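Leave Some of the Shelf Empty

My aunt Nokuthula Venter kept a small stationery shop for 12 years, and in all this time I never saw her fill it completely. When I was a student I thought this was bad business. You pay rent for the whole wall, so why do you not use the whole wall? Now I have my own apartment and my own cupboards, and I believe she understood something that I needed very long to learn.

We are taught that storage is a question of capacity. The shops that sell furniture speak about it this way, and also the magazines. There is always a box that fits inside another box, and a hook for the back of the door. I bought many of these things. After two years I had a home in which every object had a place, and I could not take out the rice without moving the flour first.

A full cupboard works well for one day, the day when you arrange it. Then somebody brings a gift, or the soap is cheap and you buy 16 pieces, and the system is finished. The new thing goes on the floor, and the next thing goes on top of it. In my experience a pile on the floor does not come from laziness. It comes from a cupboard that could not accept one more item.

My friend Siyabonga Naidoo does not agree with me. He lives in one room with his brother, and he says that empty space is a luxury for people who have too much of it. I take this seriously. If you own 30 square meters for two persons, an open shelf can look like an insult. But I visited him in October, and even there I noticed that the top of the refrigerator was free. He told me it is for the groceries when he comes in, before he decides where they go. I think this is exactly my point, although he refuses to call it so.

A plain white unit with a board across and one divider is enough for most rooms. What matters more is the decision to leave one part of it with no duty, and to defend this part against your own good ideas.
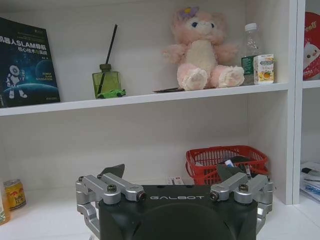 What the empty part is for

It is for things that are on their way. A library book, a borrowed dish, the papers you must sign before Thursday. These objects do not live with you, they only stay some nights, and it is strange to give them a permanent address. At home I use the lower left part of my bookcase for them - my neighbor Lindiwe Ngubane calls it the waiting room.

I must admit that the rule is not easy to keep. Twice I put books there "for a week" and they stayed until spring. My aunt was more strict. When a salesman told her that she could show 100 more notebooks on her wall, she asked him where she should then put down her tea.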